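Tralton Technical Program
Robot Maintenance 1, Unit 6
Looking after the two-arm bench cell
Handout, revised November 2020. Notes by Janka Skála, with corrections from Stuart Catterall.

Read this before the lab. Bring the cell log and a pencil. The log is kept on paper, and entries made anywhere else do not count as entries.

6.1 What the unit covers

The Zemell cell has two arms working over a bench. In the last unit we dealt with the controller and the stop circuit. In this one we deal with the parts that wear or drift in daily use: the grip surfaces, the fasteners next to them, the wrist cameras and the cables. Joint and gearbox work comes in Unit 9 and is not to be tried before then.

6.2 Before you touch an arm

Move both arms to the rest pose from the console. Wait for the motion light to go out, then press the stop and hang your tag on it. Each person working on the cell hangs a tag. If two of you are working, there are two tags, and each is removed only by the person who put it there.

Never push an arm by hand while it is powered. With power off, the upper joints on the older arm will sag a little, so support the forearm before you switch off.

6.3 Grip surfaces

The orange ribbed parts do the holding, and they wear first. Inspect them every 500 cycles and replace them at 900, even if they look good. The cycle count is on the second page of the console. Write the count in the log before you reset it.

Look for the following:
Ribs that are rounded over or torn.
Dust or fibers packed in the grooves.
A shiny patch where a part has been slipping.
Any gap where the orange part meets the white housing.

Clean the grooves with the stiff brush, working along the ribs and not across them. Wipe with a damp cloth and let the part dry in the open. Do not use solvent. A part that has started to lift from the housing is replaced the same day.

6.4 Fasteners and housing

Check the fasteners with the hand driver only. Snug is enough. The white housings are printed, and an overtightened screw will crack the shell from the inside, where it is hard to see. If a screw turns freely without pulling up, stop and report it. Ryan Entwistle keeps the spare housings and will sign one out to you.

Look at the shell in raking light from a flashlight. Fine lines that follow the print layers are normal. A line that crosses the layers is a crack.

6.5 Wrist camera check

Each camera should see its own tool in the same place every day. With power back on and the arm at rest, open the live view and compare it with the reference print in the log. Check three points: the upper edge of the white housing, the middle of the orange part, and the bench beyond it. If the housing has moved in the view, the camera bracket has slipped. If only the bench has moved, the arm is probably not in the rest pose – home it and look again before you loosen anything.
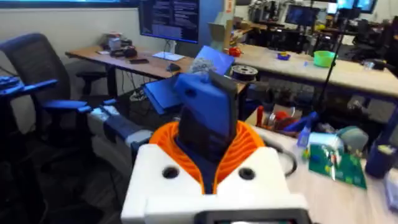
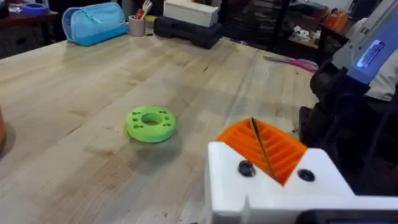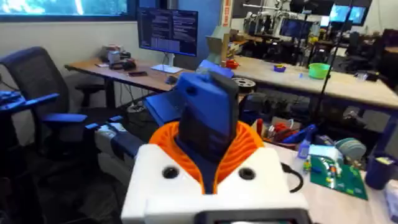 Figures 6.1 to 6.3. Wrist camera views. The white housing and the orange ribbed part show in all three. Figure 6.2 also has the second arm over the table, with the green ring lying near the center.

When you do the check yourself, write down what you used as the far reference. A table edge works well. Chairs, cups and tools do not, as they get moved between shifts.

A blurred view is usually a dirty lens. Use the lens cloth from the drawer, dry, with no pressure. If the blur stays, the focus ring has turned, and that is an instructor job.

6.6 Cables

Follow each cable by eye from the wrist to the first clamp. It should make one easy curve with no kink. Then move the arm slowly through its range from the console, with a partner at the stop, and watch the same stretch again. A cable that goes tight at any point needs more slack at the clamp. Lenka Oravec will show the clamp setting in the lab. The supplier drawing from Gurnorum gives a different clamp position from ours; use ours.

6.7 Log entry

One line for each arm: date, cycle count, condition of the grip surfaces, fasteners, camera, cable, initials. Write "OK" only for things you looked at. Leave a blank for anything you skipped, and the next person will start there.

Sample line, left arm:
Count 188. Grooves brushed, no wear. Fasteners snug. Camera matches print. Cable OK. T.B.

6.8 For the lab

Work in pairs. Terence Blackburn will have one arm set up with a slipped bracket and another with a worn grip surface. Find which is which, make the log entries, and correct the bracket. Leave the worn part on until it has been checked.

Reading for next time: Fothergill course pack, the section on homing and rest poses. The table of joint limits can be skipped for now.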